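Acting for the Screen: Week 2 Handout
Getting Started Young, and What Comes After

Welcome back, everyone! Last week we got through introductions and the cold reads (which were a lot of fun, and much louder than I expected from a first session). This week is about careers: how screen actors get their first part, how they hold on to the second one, and how to read an actor's biography as a working document.

Bring your notebook and the short bio you drafted. If you haven't drafted it yet, do it on the bus. Rough is fine.

1. The first part

Most of you asked some version of the same question last week: how does anybody get in? I love this question because the answers are so different from each other. Duván Ccori, whose career we're following this term, was sixteen and working weekends at his aunt's bakery when a drama teacher drove four students to an open call for a family series called Badberg. He read for the older brother and was sent home. Two weeks later they called him back for the neighbor, a part with 20 lines in the whole first season.

Look at what he did with those 20 lines! In the clip we'll watch, he has one word ("Sure") and he makes three decisions before he says it. Watch his eyes go to the door first. Watch the breath. The writers noticed, and by the end of season 2 the neighbor had his own storyline and a dog.

Points to take down while you watch:
Where is his attention before he speaks?
What does he want from the other person in the room?
When does he stop moving, and what happens to your attention when he does?

2. Skills from somewhere else

Slamet Nasution came to acting from competitive diving. He trained from the age of seven, and he has talked in our guest sessions about how long it took him to stop "sticking the landing" at the end of every take. Coaches had taught him to finish clean. Film editors want you to keep going, stay in it, let the moment run past the last line so they have somewhere to cut.

But diving gave him a huge amount too. He can repeat a physical action over and over with almost no drift, and that is gold on a set, where you may pick up the same cup for the wide, the medium and the close-up over four hours.

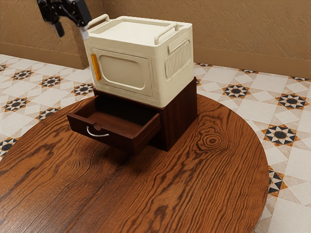

His first lead was in Imum, a low-budget thriller where he plays a night clerk who suspects a guest. If you have only seen his action work, please, please watch this one. It is nearly all listening. There's a stretch in the middle, the long phone call, where we never hear the other voice and you still know exactly who is on the line and what they're asking him to do.

Vocabulary for this section:
Continuity: matching your actions from take to take so the shots cut together.
Mark: the spot where you stop, often taped on the floor.
Eyeline: where you look, and so where the audience believes the other person is.
Coverage: all the angles shot for one piece of action.

3. Other hats

Very few screen actors only act. Duván directed two shorts before Arango, his first feature, and he says directing cured him of taking auditions personally. He had 3,345 submissions for Arango, and he turned down people he adored because they looked too much like the actress who was already cast. Write that one on your mirror!

Slamet went a different way and started Bemby, a free summer program for kids who want to try stunt work and stage combat safely. It began in September, after the busy season, in a borrowed gym with borrowed mats. They have now taught 1,000 students, and two of them have come through this very course.

4. Reading a bio

Take your draft and underline every verb. Trained, appeared, played, wrote, toured: good. Now circle every adjective you used about yourself and cross out half of them. A casting office wants to know what you've done, where you trained, what you can do with your body and voice, and which languages you speak. Keep it to one paragraph. Put the most recent work first, and spell the titles right.

For next time

Watch the first episode of Badberg and the phone call from Imum.
Rewrite your bio and bring 2 printed copies.
Learn the half-page scene at the back of your packet. Learn both parts, as we'll be swapping.
Wear shoes you can move in.

Doors open at 6:30, and we start on camera right away, so come warmed up.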